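Weldu Questions, Answered by Me

I get the same emails over and over, so I finally sat down and wrote it all out. Last updated February 14, 2018.

What is Weldu, in one breath?

It's our method for teaching a two-armed robot to do kitchen chores by learning from video shot at head height. The robot never gets a script. It gets lots of clips of a person doing the job, plus a guess (made by our hand tracker) of where each wrist was going.

Who's "we"?

Me (Saron Adugna), Obsa Mamo on the tracker, and Teodora Omerović, who wrote most of the training code and fixed the parts I wrote.

Why pots? Why water?

I love this question! Water is awful for robots. It's shiny, it moves, it changes the weight of whatever you're holding, and depth sensors hate it. A pot with two handles also forces both arms to agree with each other, and that's the part of the problem I care about. If one wrist tips even a little early, the whole thing slops over. Our older method, Tridum, planned each arm on its own and it was a mess. I mopped a lot.

How much video did you use?

4000 clips for the full model. We also trained a small one on 70 clips just to see how bad it would be, and it was bad, but it did learn to keep the pot under the faucet. I was weirdly proud of it.

What does the model look at?

Mostly the handles and the stream. We checked by blurring parts of the picture and seeing when the predictions fell apart. Blur the stuff on the counter and the model hardly cares. Blur either handle and it's lost.
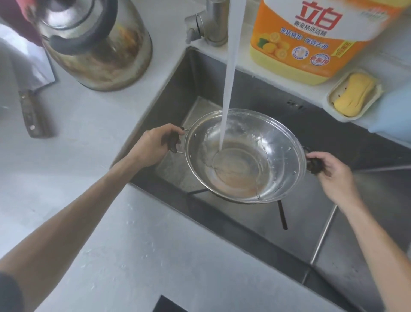 Both hands on the handles, water running into the middle of the pot.

With a view like that one, we ask the model for the next second of motion for both wrists together, as one answer. That's pretty much the whole trick. Prys Howells talked me into it over lunch and I argued against it for a week.

Did it work?

Better than I expected! Spills dropped a lot compared with Tridum. It still struggles when the pot gets really full, and it has no idea what to do with a pot that has one long handle. We never trained on those, so fair enough.

Can it tell how much water is in there?

Sort of. It gets a rough sense from how the surface looks, but glare throws it off. Vignesh Krishnan is trying wrist force readings as a second clue, and I hope to post numbers in April.

Can I have the code?

Yes, once Teodora finishes cleaning it up. Please stop emailing her about it. Email me.

Will it run on my robot?

If it has two arms and you can send it wrist positions, probably. You'll need to redo the camera calibration, and plan on an afternoon for that.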